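Working alongside the laundry robot: setting up your shift

Updated July 17, 2025 by Ruxandra Roman. Replaces the February sheet, bin that one please.

For anyone on the linen side at Clirholm, plus the Ploltine people when they cover for us. Quick version, written between loads. If something is wrong tell me and I'll fix it.

What the robot does and what you do

It opens doors, moves baskets, loads and unloads. You sort, check pockets, treat stains, fold, and decide what goes in when. It does not know a wool jumper from a tea towel. You do. Still your call, every load.

Before it starts

1. Read the handover book. Last shift's notes first, then the list of machines out of use.

2. Sort by wash as normal. Smaller loads than you'd do by hand. A stuffed basket sheds socks on the way and then you're on your knees picking them up.

3. Pockets. All of them. This used to get done at the drum, while you were loading, out of habit. That moment is gone now so it has to happen at the sorting table. We lost 12 pens' worth of ink to this in the first month.

4. Basket down on the floor next to the machine, on the side away from the hinge. The door needs its full swing.

5. Clean the lint filter yourself. Not on the robot's list, and Radu doesn't want it to be. 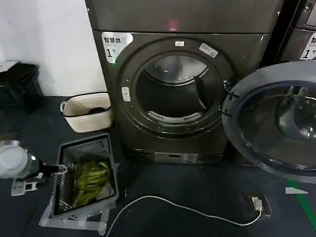 6. Walk the floor. Cables flat, nothing trailing across where you or the robot will be going. Bags against the wall, or better, in your locker.

7. Pick the job on the tablet. Name of the job, machine number, then Ready. Check the machine number twice, it's easy to tap the wrong row.

8. Step back behind the tape before you press Start. Same tape as always.

While it's running

Let it finish a move before you go in. If you need something out of a basket it's working with, press Pause, wait for the arms to stop, then go. Don't reach past them. Viorica has been doing laundry for 35 years and she still presses Pause, so you can too.

Doors are the slow bit. It takes hold low down near the latch and you'll want to help. Don't. If you pull while it's pulling it stops with a fault and you have to start the job over.
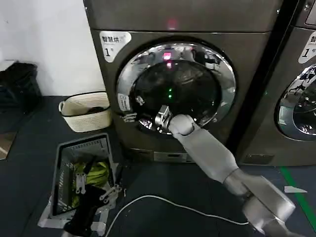
Gripper at the lower left of the door ring, close to the latch.

If it tries the same door three times, Pause, open it by hand, then tap Skip step. Write it in the book: machine, time, what you saw. Tamara reads these every week and it's how the door settings get changed.

Dropped item? Pause, pick it up, back in the basket, Resume. Anything that's been on the floor goes through the wash again, same rule as before.

Big red button on the wall is for when someone might get hurt, or something is burning or leaking. Nobody will have a go at you for using it. Restart after that is Radu or Stela only.

What changes for you

People keep asking so, in order of how often.

Hours. No change to contracts. The late shift goes from two people to one plus someone on call, from next rota. If you don't want to be alone in there at night say so to Stela now — before the rota is printed, not after.

Lifting. Much less of it. We counted bends for one person on one day shift before the robot, 143 of them, and 62 on the same shift with it running. Backs are better. Wrists not so much, as there's more folding in one go. Swap with the sorting table every hour, don't save it up.

Pace. It's steady and it doesn't stop for tea. You do. Breaks are as they were, and clean stuff piling up on the folding table while you're out is fine. Leave it.

Chatting. Viorica brought this up and she's right, you used to load in pairs and now you mostly don't. We've moved the two folding tables to face each other. See if it helps.

Pay grade. Anyone signed off on the tablet gets the same allowance as the press operators. Training takes around two hours, ask Tamara for a slot.

End of shift

Finish the job, don't leave it paused overnight. Arms parked, tablet on charge. Doors left open a hand's width so the drums can air. Empty baskets back on the rack, anything unfinished gets a tag with teh wash written on it. Book filled in, even if it's only "all fine".

Questions to me or Radu. Stela for rota and money. The tablet still shows the old wording on the Skip screen, ignore that, it should be sorted by the next update.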